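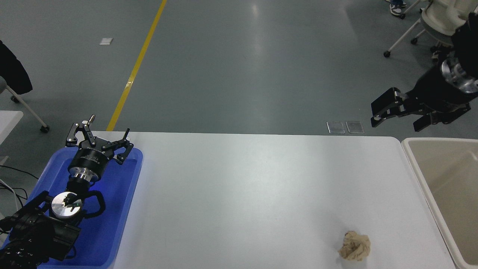

## Acta del club de series, miércoles 7 de enero

Tomo yo las notas porque perdí el sorteo, así que perdonad el desorden. Vinimos casi todos y Kirsty Galbraith hizo de moderadora.

**1. El final de *Darari***

Se nos fue media tarde con esto. A mí me pareció precioso - lloré, lo confieso - pero Kirsty sostiene que la inspectora lo sabía todo desde el segundo episodio y que la carta del faro es una trampa de guionista. Votamos si le dábamos el premio a mejor desenlace y salió que sí, por 2 votos. Kirsty pide que conste su desacuerdo. ¡Consta!

**2. Próxima serie**

Había dos candidatas: *Lirnarstead*, un drama rural con fantasmas, y *Kitia*, que tiene 17 episodios de 50 minutos y me da una pereza enorme. Ganó *Lirnarstead*. Vemos los tres primeros y nadie destripa nada en el grupo (va por quien contó lo del gemelo en diciembre).

**3. La novela de *Ekpo***

Alguien propuso leerla antes de que estrenen la adaptación. Son casi 900 páginas, con mapas y árbol genealógico, y hubo suspiros. Queda como lectura voluntaria. Yo ya la he empezado y el primer capítulo engancha muchísimo, aunque me lío con los primos.

**4. Ruegos y preguntas**

- Se pide poner subtítulos siempre, también en castellano. Aprobado.
- Kirsty trae la lista de episodios de *Lirnarstead* impresa.
- El debate sobre doblaje o versión original pasa a la próxima reunión, que ya era tarde y había hambre.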